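Vulleo Lunch Notes

This site uses cookies. Accept | Manage settings

A set of 181 short notes on packed lunches, gathered by Agnese Hunt and Khrystyna-Mariia Kuzmenko - and we love it! Each row has a title, a prep time in minutes and a free-text tip. Seven rows have no prep time yet.

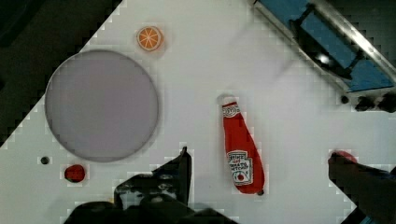

Round plate and orange slice.

Start with notes.csv, it opens in any spreadsheet. The May update fixed 10 typos (thank you!) and added the soup notes - our favorites so far. More soups are very welcome, just send a pull request.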